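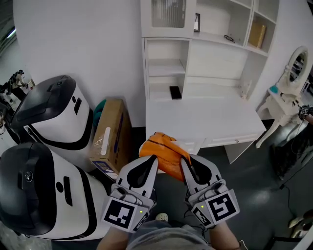 Storage & Packing > Bag liners splitting at the seam

kmottram_c
Posted Tue 31 January
Going through over 60 liners a month at the Kellport site. They split along the side seam, never the bottom. Fill is mixed textile scrap. Is a heavier gauge worth the money?

ackroyd_277
Gauge won't fix a seam. Check the seal width first. Ours were 3 mm and we went to 6 mm with the same film. Splits stopped.

birv_amber
Disagree. We had wide seals at Birville and still lost bags until we cut the fill weight. Scrap settles and pushes sideways. Weigh ten full ones before you order anything.

ackroyd_277
Fill weight matters on a drop. He didn't mention drops.

kmottram_c
She, and no drops. They go when someone lifts by the middle.

birv_amber
Then it's handling plus weight. Lift from the neck, two hands.

lguerin
Woven polypropylene is the other route -- sewn seam, costs more, can be reused. Minimum order was 3000 last April.

kmottram_c
3000 is too many for us. Will weigh ten and measure the seals.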